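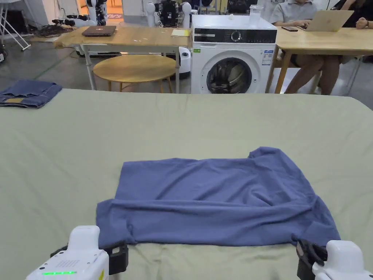
Garment sizes should be printed in centimetres

By Janelle Manalo

A letter on a collar label is a poor unit of measurement. It has no fixed value, it differs between makers, and it often differs between two garments from the same maker. I think chest width, body length and sleeve length should be printed inside every T-shirt sold, in centimetres, and that the letter should be dropped.

The usual method of measuring is well understood. The shirt is laid flat, smoothed without stretching, and measured straight across, 2 cm under the armhole. Body length is taken from the highest point of the shoulder to the hem. Any household with a tape can repeat this and get close to the same result. A medium cannot be checked in this way, as there is nothing to check it against.

I keep a medium from Kusetti and a medium from Marquez. The chest widths differ by 3 cm when laid flat, so the difference around the body is twice that. Each firm would say its garment is correct, and by its own chart each is. The buyer carries the cost, in postage and in time spent sending things back.

Trouser makers have half solved the problem. Waist and leg figures are common on jeans, but the waist figure is often a nominal one, smaller than the real waistband. A number that does not match a tape is worse than a letter, which at least makes no claim to be exact.

Two objections come up. The first is that cotton shrinks. It does, and the label should give the size after one wash at the stated temperature, with the permitted tolerance beside it. The second is that shoppers prefer letters. They are used to letters. They also buy curtains, shelves and bed sheets by dimension and manage well enough.

Hokis already prints flat measurements on its work shirts, under the washing symbols. The type is too small, but the figures agree with my tape. Other makers have this data in their cutting specifications and would only need to print it.

Contact | © Makum | Back to top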